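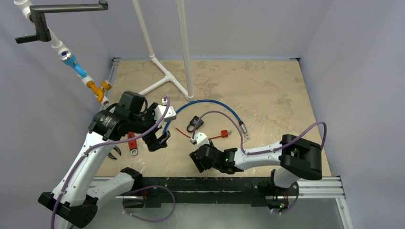
# Capítulo 7. Comprar pronto ou montar do zero: o kit Broromora de dois braços

Vou confessar logo de saída: este era o capítulo que eu mais queria escrever. Nos seis anteriores a gente falou de juntas, de referenciais, de cinemática direta e inversa, e eu sei que teve gente bocejando na parte das matrizes (eu também bocejei quando era aluna). Agora chegou a hora de gastar dinheiro. Dinheiro imaginário, no caso de vocês, mas o raciocínio é o mesmo de quem assina o pedido de compra.

O capítulo inteiro gira em torno de um produto só, o kit de bancada Broromora, com dois braços, duas garras e uma câmera em cada punho. Escolhi esse kit porque passei um bom tempo com ele no laboratório da Palacios, porque ele é parecido com muita coisa que vocês vão encontrar por aí e porque tem defeitos interessantes. Produto sem defeito dá capítulo chato!

## 7.1 O que vem na caixa e o que não vem

O manual de montagem tem 228 páginas. Não se assustem, boa parte é tabela de torque de parafuso. O que interessa para a nossa conversa cabe em bem menos: os dois braços, as bases, as garras, as câmeras, os cabos e uma licença do Algate, o programa que grava os movimentos e depois os reproduz. O preço que usaremos nos exercícios é de 1.478 por mês, em regime de aluguel, sem imposto. A moeda fica por conta do professor de cada turma, para ninguém perder a aula discutindo câmbio.

Tampo, paredes e peças de trabalho ficam por conta do comprador, e é aí que muita proposta de orçamento derrapa. O Iñaki Escobar, que revisou comigo a primeira versão deste texto, anotou na margem: "pergunta quanto custa a mesa". Perguntei. Custa mais do que parece, principalmente quando a superfície reflete luz e a gente descobre que a câmera do punho não gosta nem um pouco disso. Voltaremos ao assunto na seção 7.5, com contas.

Uma palavra sobre os cabos. Em braço de bancada, o cabo da câmera acompanha o antebraço e precisa de folga para o punho girar. Folga de menos, ele estica e puxa o conector; folga demais, ele forma uma alça que entra na área de trabalho bem na hora em que a garra vai descer. Na Broromora o cabo é roxo, e eu agradeço a quem teve essa ideia, fica fácil achá-lo numa gravação. O comprimento, por outro lado, é o mesmo para os dois lados, e eu preferia que o fabricante oferecesse pelo menos duas opções.

## 7.2 Uma bancada de encanador

Todo fabricante demonstra o seu robô com cubinhos coloridos. Cubinho é ótimo para a feira: tem face plana, não rola, não dobra e cabe na garra de qualquer jeito que se pegue. Só que quase ninguém precisa de um robô para mover cubinhos, e por isso eu quis avaliar o kit com ferramentas e material hidráulico: canos brancos de PVC, conexões, mangueira, alicate, chave inglesa. São objetos que eu tenho em casa e que vocês provavelmente também têm.

Pensem no que cada um pede da garra. A chave inglesa é comprida e o peso se concentra na cabeça, então pegar pela ponta do cabo faz a peça girar entre os dedos. O alicate tem dois cabos que podem abrir ou fechar durante a preensão, e a largura que o programa calculou um instante antes deixa de valer. O cano é liso e redondo. E a mangueira, ah, a mangueira! Puxa-se de um lado e o outro resolve ir passear.
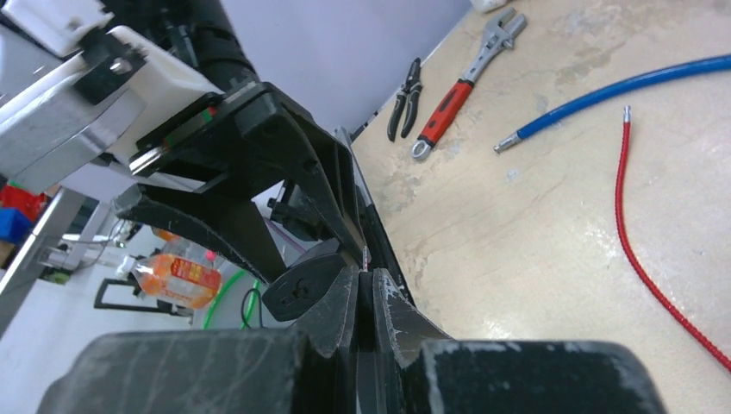

**Figura 7.1** Alicate, chave inglesa de cabo vermelho e mangueira azul sobre o tampo, vistos da câmera do punho.

Reparem em quanto da vista a própria garra ocupa. Quem só olhou catálogo costuma imaginar a câmera do punho como uma janela aberta para a mesa, e ela é mais parecida com dirigir olhando por cima de um capô enorme. Quando o segundo braço se aproxima, ele também tampa um pedaço, e o trecho escondido muda a cada movimento. Guardem isso, vai cair no projeto do fim da unidade.

## 7.3 Como eu avaliei

Nada de muito sofisticado. A Tahmineh Hosseinzadeh e eu gravamos 190 tentativas com a mesma lista de tarefas, ela operando na primeira metade e eu na segunda, e anotamos à mão o motivo de cada falha. Depois o Junpei Kudo, que não tinha visto nenhuma sessão, assistiu a tudo e classificou as falhas de novo, sem olhar as nossas anotações. Discordamos em 18 casos. Quase todos eram do mesmo tipo: a peça escorregou porque a garra fechou cedo ou porque o ponto de contato era ruim? Eu tinha certeza das minhas respostas e mudei de ideia em várias delas.

Para comparar, usamos também uma garra Holtard, mais estreita, emprestada de outra turma. Os resultados estão na tabela 7.2 e, já aviso, a Holtard ganha no alicate e perde feio no cano.

Se vocês forem repetir o ensaio, e espero que repitam, combinem os critérios de falha antes da primeira gravação. Nós combinamos no meio do caminho e tivemos de rever tudo desde o começo (desculpa, Tahmineh).

## Antes de seguir

Peguem papel e façam três coisas, sem consultar o capítulo 4:

1. Escolham uma ferramenta da sua casa e desenhem dois pontos de preensão, um bom e um ruim.
2. Escrevam que informação a câmera do punho daria sobre essa ferramenta e que informação ficaria tapada pela garra.
3. Estimem o custo da bancada completa, incluindo o tampo. Incluam mesmo!

Levem o desenho para a aula. Na seção 7.4 vamos abrir o Algate, carregar a primeira gravação e ver por que o braço direito chega sempre um pouquinho depois do esquerdo.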